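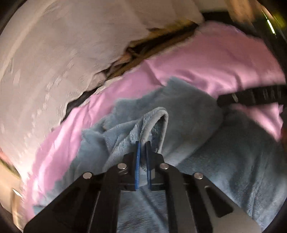

Fleece Is Still Hard: Where Household Automation Stands

Tagged: Opinion / Robotics / Manipulation

By Danuta Wysocka

Folding a blanket takes an adult very little time and almost no attention. For a machine it remains one of the less comfortable tasks in the house, and I do not think it will be solved at consumer prices soon. My reasons have more to do with cloth than with computing.

A rigid part has a pose. Six numbers describe where it is, and once a gripper holds it, the rest of the part follows. A fleece blanket has no pose in that sense. Lifting one ridge of it leaves the remainder free to slide, bunch or double under itself. Pile makes edges hard to locate, and a two-finger grip on a thick fabric may take one layer or two. On a bed there is a second problem: the blanket lies on a sheet, and a grip placed slightly too low takes both.

The usual response is to collect more demonstrations. People carry out the chore with hand-held grippers, the recordings are used to train a policy, and the policy runs on an arm. I support this approach. It is cheaper than teleoperation and it captures small corrections that no engineer would write down. My objection is to the claims made from it. 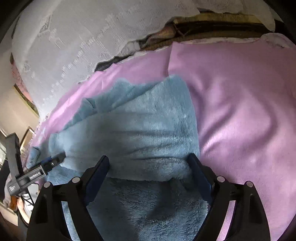

What a success rate leaves out

Last April my colleague Yến Tô and I reviewed trial logs from Clormont, a bedding supplier that had tested a folding cell built by Cetier. The cell made 1,409 attempts on throws and light blankets. Its reported success rate was 80 percent. That is a respectable figure, and I have no reason to doubt it.

The definition of success was another matter. A trial counted if the final stack fell within a set footprint. Attempts in which an operator flattened the item first were included. Tô separated those out and the remaining rate was much lower, with most failures occurring at the first grasp. The arm closed on the fabric, lifted, and had the wrong part of it.

Shop floors can work around this. Clormont can present each blanket flat, in the same orientation, under fixed light. Laundries have used this kind of fixturing for decades, and a dedicated folding machine is still faster than any arm on towels and flat sheets. A bedroom allows no such preparation. The blanket is wherever the sleeper left it, and there may be another one tangled in it.

What I would accept as progress

Skultberg recently published a home test in which the arm was given 21 unmade beds and no help. It finished few of them. I found it more useful than the Clormont data, as the failures were listed by stage and the starting conditions were not adjusted.

I would like to see that become normal practice. Report the first grasp separately. Report how many layers were picked up. State who touched the fabric before the trial began – and count recovery time, which is often longer than the fold itself.

Better fingers would also help. Most current designs sense closing force and little else. A person rubs a hem between thumb and finger and can tell whether there are two layers. Szulc has a fingertip sensor that attempts this, but I have seen it only on cotton samples, and fleece compresses very differently.

My estimate is that machines will handle flat, prepared textiles in ordinary commercial use well before they can make a bed that somebody has slept in. Buyers on the shop floor should ask for the unassisted rate, by fabric type, before signing. Households can wait.

Related articles
Towel folding: why dedicated machines still win
Counting layers by touch
A buyer's checklist for pick-and-place cells
Dishwashers and the unloading problem

Search this site
Enter keywords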